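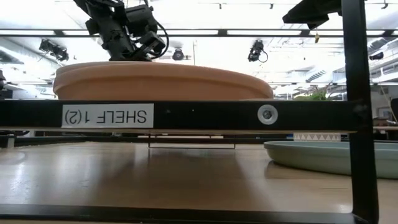
Section 4: Setting up the shelf and saucers

I put my first Mada shelf together in December with the cricket on and had to pull half of it apart again, so grab a cuppa and read this bit through before you start!

1. Lay the uprights on an old towel and sort the crossbars by label. Mine are marked by level, and I match each one to the parts list at the back.

2. Pop a washer on every bolt, then do them all up finger tight. Leave the spanner alone for now.

3. Stand the frame up where it's going to live (get a mate to help if you've got the tall one) and check it with a level. Now you can tighten everything, bottom shelf first.

4. Read your labels again. If the writing is upside down, check the bar against the drawing on page 2 before you undo anything. A label stuck on the wrong way round won't hurt a thing, but a flipped bar will.

5. Set your saucer down so the base sits flat. I like the big shallow terracotta-coloured ones for herbs, and they look lovely against the black.

6. Leave 100 mm between the saucer and the wall so you can get your fingers in behind it.

7. Add the pot last, then water slowly and stop as soon as you see a bit in the saucer.

Caution: never drag a full saucer along the shelf. Tip it out first, or you'll be wearing it.

Note: Inna Yurchenko wrote in to ask if two small saucers can share a level. Yep, go for it, as long as both sit flat and neither pokes out past the front bar.

Spare bolts and washers come as kit 1127, and replacement labels are in there too.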